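Talks > Food service > Speaker notes: Who Is the Bag For?

Who Is the Bag For?
Speaker notes, Nhung Cù
Slot is 32 minutes with questions. Talk slowly. Water on the left.

Opening. Ask for hands: who has been handed a pastry in a paper bag this year, at a place where they then sat down? Wait. Most hands will go up. Then ask who wanted the bag. I expect fewer.

My complaint is small and I want to keep it small. Counters have started treating the bag as the serving dish. You order to stay, the pastry goes in a bag, the bag goes on a plate, and you are meant to feel looked after. I don't buy it. Either I'm leaving or I'm sitting.

The case for bagging everything, as Furoline puts it to its shops: it's faster, it's cleaner, customers like it. Take these one at a time.

Faster. Maybe. Nghĩa Tiêu and I stood at the Litbridge counter through 2 morning rushes in December. Tongs into the case, tongs to the bag, and then the fight with the opening. A tall bag wants to fold shut. The person has one hand on the tongs and needs two for the bag. A plate doesn't fight back. Nghĩa timed it and we saw no gap worth printing on a poster.

Cleaner. For the walk home, sure. For the table, I ate 8 almond croissants in the name of research (pause, let them laugh or not) and the crumbs ended up in my lap either way.

Customers like it. Which customers? I asked to see the survey. It had one question and it was about the logo.

Handles. This is where I get grumpy. A rope handle on a bag for one item is there for the photograph. It costs more, it flops over the opening while somebody is trying to load it, and people carry the thing by the top edge anyhow. Watch them at the door.
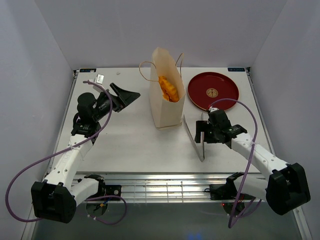
Tall bags also hide the food. If the item stands up on a slant, the bottom end is taking the weight, and with anything flaky the bottom end loses. Wide and low is better. Hà went to a low tray bag with no handles and I'd call it an improvement, though I only have their word on the breakages.

Plates. I'll be asked about washing up, so say it first: yes, plates have to be washed. Grirnetti made that point to me by email, more than once. A decorated plate with a gold rim may also need washing by hand, so buy plain ones if that's the worry. I would still like to see the bag bill next to the dishwasher bill before I agree with anyone.

Tongs. Don't skip this if time is short, skip Grirnetti. Leave them where the hand already goes, between the case and whatever you're filling. At Litbridge they hung on a hook behind the till. Ask why. I did, and got a shrug.

Questions. Likely first one: "What about allergies?" Separate tongs, labeled. Send the harder ones to Nghĩa, second row.

Related talks
The Lid Problem
Trays, Again
Do We Need a Second Till?

This site uses cookies to remember your settings. Accept or manage your choices.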